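Room Attendants and Laundry Helpers, Kuusisto Guest Rooms

34 shares 2 comments

Kuusisto is hiring room attendants for the summer. Work starts in May. We have 16 rooms on two floors, plus a laundry room in the basement, and we rent by the night and by the week. Most of our guests are families and students, and the bedding is chosen to suit them. You will handle plain white sheets, patterned comforters and cartoon prints in the same shift.

The main part of the job is beds. When a guest leaves, you strip the bed completely, down to the bare mattress. Check the quilted top and the side panels for stains, check the piping for tears, and write anything you find on the room sheet. Pillow protectors come off every time. Comforters go to the laundry after every stay, including one-night stays.

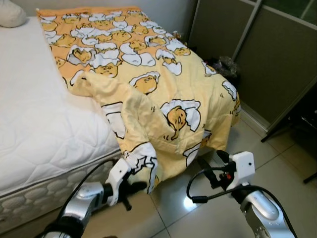 Once the mattress has been checked, the bed is made up again with a protector, a fitted sheet, a clean comforter and two pillowcases. Comforters should hang evenly on both sides and should not touch the floor at the foot. Printed comforters go on with the pattern facing the right way up from the door. If you have never made beds for work before, we will show you how we do it. Training takes two paid shifts.

Other duties:

Dusting, vacuuming and emptying trash in the rooms
Cleaning bathrooms and restocking towels and soap
Sorting, washing, drying and folding bedding
Carrying linen bags between floors (there is an elevator, but it is small)
Reporting broken lamps, loose outlets and missing items

Shifts start at 8 a.m. and run for 7 hours with a paid lunch break. Full-time and part-time schedules are both open. Part-time staff must be able to work at least one weekend shift. The schedule is posted in Clikiveo, which you can use on your own phone or on the tablet in the laundry room.

You need to be able to stand for most of a shift, lift a full linen bag, and reach across a double bed. You should be able to read a room list in English. Experience in a hotel, hospital or dormitory is useful but not required. We supply gloves, aprons and cleaning products. Please wear closed shoes with a flat sole.

Pay is hourly and depends on experience. We will tell you the rate before the interview. Overtime is offered first to people already on the team, and you can say no to it.

To apply, send a short note with your work history and the days you are available to Rattana Kamolrat, housekeeping supervisor, or leave a paper application at the front desk, 276 Lurent Street. A resume is fine but a handwritten list of past jobs is also accepted. Please put "room attendant" or "laundry" at the top so it reaches the right folder. Interviews are held at the guest house and include a look at one of the rooms and the laundry.

We use cookies to remember your settings and count visits to this page. Accept Manage choices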